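Chapter 5
Comparing Hands, Arms and Controllers

Sheena Ogilvie and Tsz-kin Chou
Revised Apr 26, 2023

A buyer who asks which gripper is best will usually get an answer from whoever sold the last one. The question has no general answer. A gripper is good or bad at a job, on a certain arm, under a certain controller, and changing any one of these can change the result more than changing the gripper does. This chapter is about how to set up a trial so that the result can be put down to the part you meant to test.

We begin with a case that went wrong.

5.1 The Dulalholm trial

Dulalholm is a produce packing co-operative that handles root vegetables and peppers. In its second year of looking at automation it asked Andor Szalai, then a contract engineer, to choose between two end effectors for a mixed tray line. One was a two-finger parallel gripper from Lamont. The other was a multi-fingered hand from Fonari. Both were to be mounted on the same model of arm and asked to move single vegetables from a bench to a tray.

Szalai ran 2,172 picks over the course of the trial. The Lamont gripper dropped fewer items and was quicker on nearly every type of vegetable. His report recommended it, and the co-operative ordered it.

On the line the gripper did far worse than it had on the bench. Long, tapered sweet potatoes turned in its jaws and had to be picked again. When Callum Buchanan was asked to review the work, he found three differences between the two halves of the trial that had nothing to do with fingers.

The first was the controller. The Lamont gripper had been run with a Hitach controller that closed a force loop at the wrist. The Fonari hand had been run with its own supplied controller, in position mode only. Szalai had used what came in each box, which seemed fair at the time. In effect he had compared a gripper that could feel contact with a hand that could not.

The second was the produce. The parallel gripper was tested early in the week, on graded stock of even size. The hand was tested later, on what was left in the bins. Nothing in the log recorded the shape or weight of each item, so the two sets of picks could not be matched up afterwards.

The third was the camera. It had been moved between the two halves to clear the larger body of the hand, and it was not calibrated again. Buchanan went through the failed picks one by one and put 211 of them down to the fingers arriving in the wrong place. Those failures had been scored against the hand.

None of this shows that the Fonari hand was the better choice. The trial could not say either way, and that was Buchanan's finding.

5.2 What is being compared

It helps to think of a working cell as four parts: the gripper or hand, the arm that carries it, the controller that drives them both, and the sensing that tells the controller where things are. A trial can compare two versions of any one of these. It can also compare two whole cells, and this is often what a buyer really wants. The trouble starts when a trial of whole cells is written up as a trial of one part.

If the aim is to compare grippers, the arm, controller and camera should stay the same. Sometimes they can't. A hand with many joints may need a controller that a parallel gripper has no use for, and a heavy hand may be too much for a small arm. In that case the honest course is to report the pair, hand and controller together, and to say so in the title of the report as well as in a note at the back.

Arms are easier to compare than grippers, as most of what matters can be measured without an object in the way. Reach, speed, payload and repeatability can all be checked with a dial gauge and a known mass. Suppliers publish these numbers, but usually for a bare flange. With a hand fitted they will be lower, and by an amount that depends on how far the weight sits from the wrist.

Controllers are the hardest. Two controllers given the same target can reach it by different paths, and a path that brushes the side of a pepper may roll it before the fingers close. For this reason a controller trial needs a record of the whole motion. A count of successes at the end will not show why one controller did better.

5.3 Choosing the test objects

Szalai's first bench tests used wooden blocks and plastic balls. These are cheap, they don't bruise, and they are the same on Friday as they were on Monday. They are useful for checking that a cell works at all. They are poor guides to how it will handle food.

Natural objects vary in ways that matter to fingers. A sweet potato may be long and pointed at both ends or short and nearly round, and a grip that holds one will slip off the other. A bell pepper has lobes, a slick skin and a stem that can catch. The surface underneath counts as well. Vegetables slide more readily on bare wood than on cloth, and a hand that depends on pushing an object a little before lifting it will behave differently on each.

The answer is to choose a small set, measure every item in it, and give each item a tag in the log. The same items should then go to every gripper in the trial, in an order that is mixed beforehand. Where bruising makes this impossible, items should be paired by shape and weight before the first pick is made, and one of each pair sent to each gripper.

5.4 Trials in simulation

Much early comparison work is now done in simulation, and the redesigned Dulalholm trial began there. Fraser Urquhart built a tabletop model with two arms and a few kinds of produce, and ran it for both controllers before any hardware was booked. A simulated vegetable doesn't bruise. It can be put back in exactly the same place for each run — something no lab bench allows — and the camera stays where it was set.

Simulation has its own limits. Contact between a finger and a soft or uneven skin is modelled with a few numbers for friction and stiffness, and these are often guesses. A ranking of two grippers that flips when the friction value is changed slightly should not be trusted. Urquhart's rule was to repeat every comparison at a low and a high friction setting, and to carry forward only the results that held at both.

He also kept rendered stills from the camera view of each run, filed with the joint data. The joint data alone can suggest a firm grip when a fingertip is only resting against the object, and a still is the quickest way to notice a case worth checking.

The rest of this chapter works through the redesigned trial in order. Section 5.5 deals with the trial plan and the mixed run order. Section 5.6 covers camera placement and calibration, and Section 5.7 the scoring of partial grips. Readers who have not met force control before should go over the last part of Chapter 2 first.

Chapter 5: Comparing Hands, Arms and Controllers | © 2023 S. Ogilvie and T. Chou | Contact the authors | Back to top
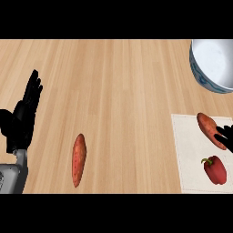
Figure 5.1 Simulated two-arm bench with sweet potatoes and a red pepper. The fingers of the right hand are in contact with the sweet potato on the cloth.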